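April, past 11 pm

Back hurts. Feet hurt. Writing this fast or I won't write it at all.

Long one at Proltcombe. The bedroom set again, pick-up-the-trash task, which I thought we'd closed out last week until Trí Đặng ran the numbers and found we were short. We have 1,069 episodes in the folder but only 616 pass the check. The rest are bad grasps, dropped frames, wrong label, somebody (me) forgetting to hit stop. So more trash. Target is 400 more clean ones before the set gets torn down for the kitchen build.

Started late, the left arm wouldn't home. Restarted it twice, swapped the cable, third time it just worked, no idea. Vy Cao drove first while I labeled, then we switched. She is so much smoother than me it's embarassing. My wrists get jerky when I'm hungry.

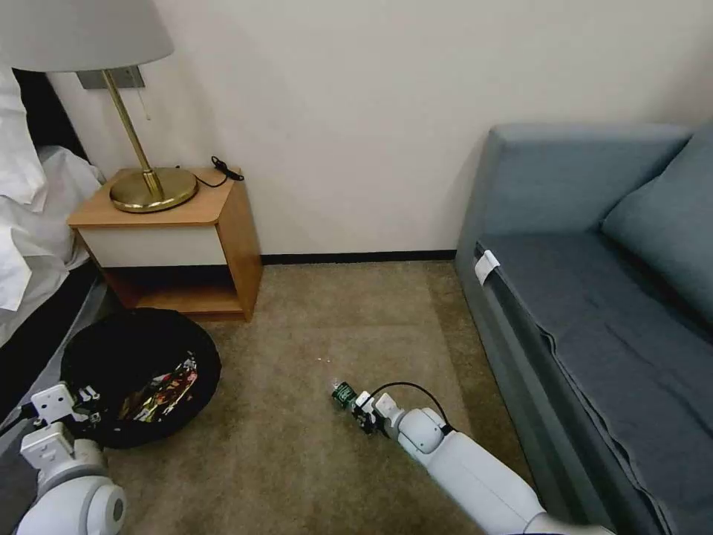

Cans were my job before lunch. I hate the cans less than I used to. Come in too high and they shoot out sideways, come in too flat and you scrape the carpet and the force reading goes nuts. Slow last inch, that's the whole trick. The little green one was good to me, got it gripped right down by the carpet and felt like a genius for ten seconds. Left gripper I just park at the bin, Vy's habit, I stole it. Wrappers piling up in there already, red, yellow, green, looks like the day after Halloween. Note to self: ask Trí if a full bin vs an empty bin should be its own tag. I say yes. The model is going to learn where the pile is instead of where the bin is, I'd bet money.

Lunch was noodles standing up. Vy had a call with Trarnero about the next batch, they want "more variety," no word on what kind. Different floors? Different trash? She wrote VARIETY?? on her hand in pen.

Also moved the whole upload over to Stalludix finally. Slow as mud but it didn't fall over. 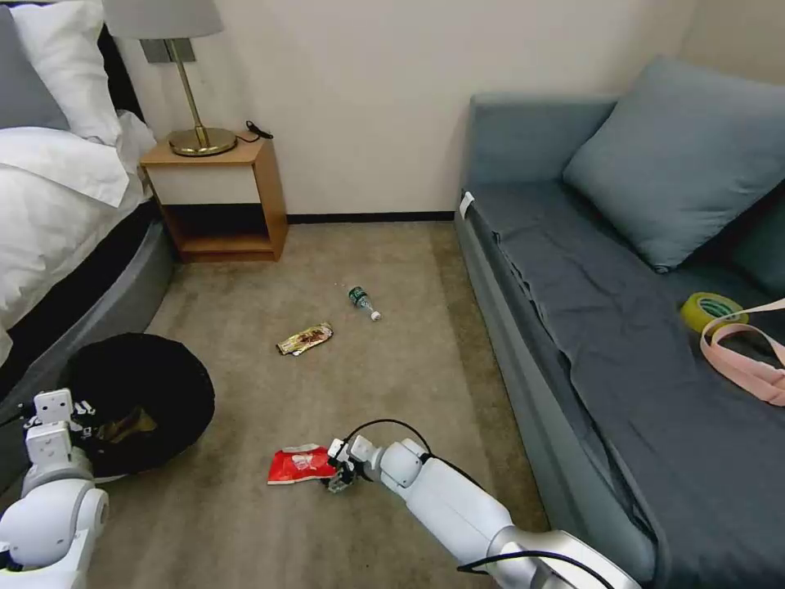

Resets are what kill you. Every episode somebody has to go lay things out in a new way and not fall into a pattern, and you always fall into a pattern. I caught myself making triangles. Trí wants mixed layouts now, soft stuff and hard stuff together, so bottle with the white cap, crumpled gold wrapper, red snack bag out front. Bag is the hard one for me. It lies so flat there's nothing to pinch, you have to get the fingers right next to it and kind of sneak up on an edge. And tomorrow I have to go thru and clear the stray stuff, there's a roll of tape on the sofa and a pink strap hanging off the seat. Fine for variety I guess, ha. Ask Vy if she wants them in or out, but pick one and write it down.

Lost 7 in a row late afternoon, all mine, all the same mistake, opening the gripper too early over the rim. Wanted to lie down on the set bed. Didn't.

Nghiêm review is coming up and I haven't touched the slides. Need the pass rate chart, the failure clips, one sentence on why the labels changed. Trí says he'll do the chart. He said that last time.

Charge the headset. Bring tape for the floor marks. Eat breakfst. Bed.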